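**Textile Corner: second round of the mending evenings**

27th August

Dear members, the mending evenings at Norkmont start again next week, and I would like to explain how we sort the cloth before anybody takes out a needle. In the spring we received 70 pieces in one evening, and many of them went to the wrong table. It was my mistake, I had written the labels too small.

Please put bed covers and other large cloths in one heap, and clothes in a second heap. Patterned and plaid cloths can stay together for the moment. We look at them again when we choose the thread. If you bring a cloth with a busy print, such as stars and stitched-looking stripes in yellow and maroon on gray, please open it fully on the bed or the table at home and search for holes there. On such a print a small tear hides very well, and dark garments should be lifted off first. 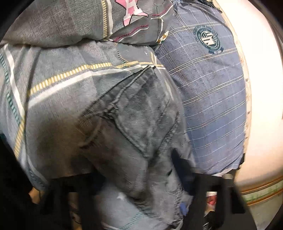 Vimala Kurian wrote to me that she does not agree with the two heaps. In her opinion the large cloths should be checked by two persons, one on each side, and the clothes can wait until the covers are folded and away. She did it so at Havum for 17 evenings and they never lost a piece. I find this a good proposal and we will try it on the first evening.

Some practical points. Gray thread is finished, so we have ordered 200 meters from Gounder, together with nine packets of the long needles. The pale yellow thread is still enough. Please do not wash anything with the strong powder the night before, the smell stays in the room.

Those who want to learn the flat patch can sit with me near the window. We begin with plaid, where the lines of the cloth help you to place the patch straight. For the blue one you should bring your own scrap, I have only red and green left.

Write to me if you need a lift from Seren.

Raghavendra Nair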